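The bed, unmade by appointment

Trerner's hand-held gripper is the sort of product that sounds better the less you know about it. Two fingers, a pair of blue pads and a grip to hold it by, yours for 577 pounds. You do the chores, it records how you did them, and somewhere down the line a robot is supposed to pick up your habits. I hope it skips a few of mine.

The Pacheco kit, to give it its full name, was ready after 20 minutes, seven of them spent hunting for the right page in the booklet. We started in the bedroom, as Trerner suggests.

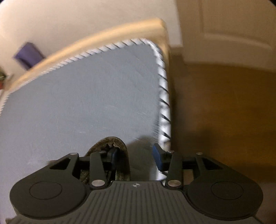 Trerner's gripper, open over the corner of a bare mattress.

Bedding is a cruel test. A mug stays mug-shaped while you think about it, but a blanket has other ideas. The pads hold ribbed and woolly cloth well enough – thin cotton slides off unless you pinch a proper fold – and the linkage moves smoothly. My wrist gave up long before the gripper did.
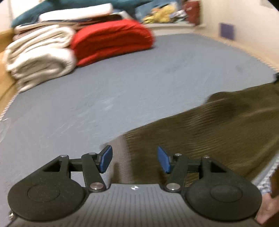 The rival Cultell costs nearly 900 and comes with a stand, which I'd have used mostly for resting my arm. Its fingers are narrower and fussier. Trerner's software, Plakis, is the weak spot: it sorts your sessions neatly, then hides the delete button two menus down. I found it in the end, along with a morning of botched corners I had hoped to forget.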